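Semden Home Help Desk
Ticket 200-86
Product: Besport play food set w/ serving tray (yellow)
Category: Surface / residue
Status: Open, waiting on customer
Opened: 2023-12-09

Original message

Hi, bought the Besport set from you, the one with the pretend vegetables and the tray. Tray feels tacky. Not all over, mostly the floor of it. Pieces drag when you slide them and pick up lint. Washed it 2 times, same thing. Order was one tray, one bag of food. Need to know if its the coating or something I did. It gets used every day so a quick answer would be great.

Reply from support

Thanks for writing in. A few things to check first:

What did you wash it with, and was it hand wash or dishwasher?
Any sticker or protective film left on the tray? Some came with a clear film on the inside.
Is it just the tray or are the food pieces tacky too?
Where is it kept between uses?

Please don't use nail polish remover or paint thinner on it, the color can lift.

Customer update

Ok answers.

Hand wash, regular dish soap, warm water. Never been in the dishwasher.
No film. Checked the rim with a fingernail all the way round, nothing lifts.
Food pieces seem fine. Maybe the green one a little, hard to tell, it sits in the tray most of the time.
Kept on a shelf over a radiator. Didnt think of that till you asked. Moved it now.

Log, from the customer's notes

Try 1. Dish soap again, hotter water, soft sponge. Rinsed, air dried overnight. Still tacky in the morning. Slightly less? Might be wishful.

Try 2. Baking soda and water paste, left it on 26 minutes (got a phone call), wiped off. Better on the rim. Floor of the tray the same. White stuff in the corners took forever to get out. Rounded corners so you'd think it would be easy — no.

Try 3. Eren all purpose spray, the one under everyones sink. Did nothing. Smelled like lemon for a day.

Try 4. Rubbing alcohol on a cotton pad, tested on the underside first. Pad came away faintly yellow so I stopped. Is that the dye? Please advise.

Try 5. Cornstarch. Dusted, rubbed, rinsed. Worked until the next evening then back to tacky.

Reply from support

Stop with the alcohol, yes, that is likely color coming off. Underside only is fine, no harm done to the part you use.

Tacky after heat is something we've seen with trays stored near heaters. The softener in the plastic can move to the surface. Soap takes it off for a bit and it comes back. Usually settles once the tray has been somewhere cool for a while. Does the rim look shinier than the floor of the tray?

Customer update

Photo attached. Green and yellow pieces, both peppers I think, up toward the right side. Rim does look a bit glossier than the floor now you say it. Table is gray.

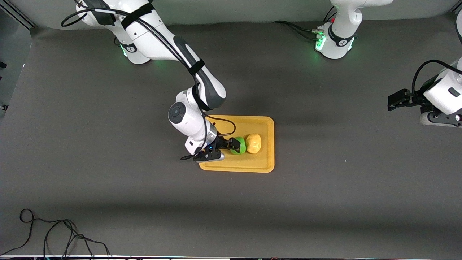

Also did the slide test again after a few days off the shelf. Yellow pepper moves ok now if you push it. Green one still grabs. Swapped them over to see if its the spot or the piece — green grabs wherever it goes. So maybe it IS the green one and not only the tray?? Washed the green one by itself, will report back.

Had an older Arker tray from April, same shelf, no problem with that one. Different plastic I guess.

Reply from support

Useful, thanks. Keep the green piece and the tray apart for now, not stacked and not touching. Paper towel between them if they have to share a box. If the green one is still tacky on its own after washing, we'll send a replacement piece. If the tray goes tacky again without it, we replace the tray. No need to return anything yet.

Customer update

Will do. Green one is in a drawer on a paper towel. Tray is in the pantry, cool in there. Will check both next weekend and post here. Leave the ticket open pls.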